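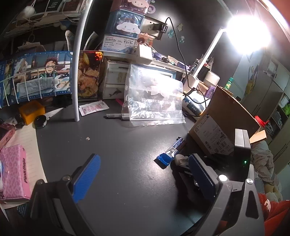
Keeping a Shared Desk Clear: Packaging and Small Items in a Student Workroom

Project report, second-year course in Home and Workplace Studies
Nillden College, January 2026

1. Background

The workroom on the upper floor of the Jardine building is used by students from two courses. It has one long row of desks, a sink and a shelf for deliveries. Most desks are used by more than one person in a day. Things get left on them, mainly packaging from parcels and snacks, and the next person either works around it or pushes it to the back.

Our group was asked to choose a small everyday problem and try out a change. We chose the desks. We wanted to find out what kinds of things pile up, why they stay there, and whether a simple sorting routine would help.

2. What collects on a desk

We started by looking at one desk in its normal state before anybody tidied it. It has a dark grey top. An open cardboard box with a shipping label was on the right, and a green tube with a teal-green cap was behind it. A clear plastic zip bag stood in the middle toward the back, with a clear pen partly under one corner. There was a flat white sachet with red printing and a small blue packet. The white two-tier drawer unit, the one with the dolphin on the lower drawer, was at the back behind the bag.

We put what we found on this and the other desks into four groups.

Packaging: boxes, bags, sachets and wrappers. Some of it is trash and some of it still has something inside, and it is hard to tell which without picking it up.

Supplies: pens, glue, tape, tubes and anything else used for work.

Personal items: chargers, cups, hair ties, keys.

Dirt: crumbs and specks. These show up clearly on a dark surface, and wiping is difficult when other things are in the way.

Packaging was the group that caused the most trouble. A cardboard box takes up a lot of desk for what it holds. People told us they keep boxes in case something has to be sent back, and then forget about them. Small packets are the opposite. They take no space, so they are left for weeks.

3. Method

We used 6 desks and ran the trial for 5 weeks. For the first week we changed nothing. After that we asked everyone to follow these steps at the end of a session:

Pick up every packet and bag and check if it is empty.
Put empty packaging in the bin or the cardboard stack by the door.
Put pens and tubes in the top drawer of the desk unit.
Put sealed sachets and spare parts in the bottom drawer.
Move boxes that are still needed to the delivery shelf and write a name on them.
Wipe the desk.

Desks without a drawer unit got a shoebox with a strip of card down the middle. We had a budget of 2000 points on the college supply system and spent 1000 of it on cloths, labels and one extra bin. The cloths and labels came from Andska, which is the supplier the college uses. The bin was sent over from the Lirkunport campus and arrived in the second week.

4. Results

The desks with drawer units were easier to keep clear than the ones with shoeboxes. The shoeboxes filled up with mixed items and two of them were used as trash bins by the end. We should have put lids on them.

Boxes mostly moved to the delivery shelf, which then became too full. In the fourth week we added a rule that a box with no name on it could be flattened. One person lost a return label this way. We changed the rule so that a note is left on the box first and it is flattened the day after.

Small packets did not improve much. People wiped around them. When we asked, the usual answer was that they did not know whose it was and did not want to throw it out.

Wiping worked well when the cloth was on the desk and badly when it was at the sink.

5. Problems with the project

We only looked at the desks at the end of the day, so we do not know how they were at midday. The course that uses the room in the mornings had a deadline during the trial and there was more packaging than usual. We also tidied one desk ourselves by mistake in the first week and had to leave it out of the comparison.

6. What we would change

Give every desk the same drawer unit. Label the drawers on the front, as the labels we put inside were not read. Keep a small open tray for packets with no owner and empty it when the bins are emptied. Ask for a second shelf for deliveries before starting again in May.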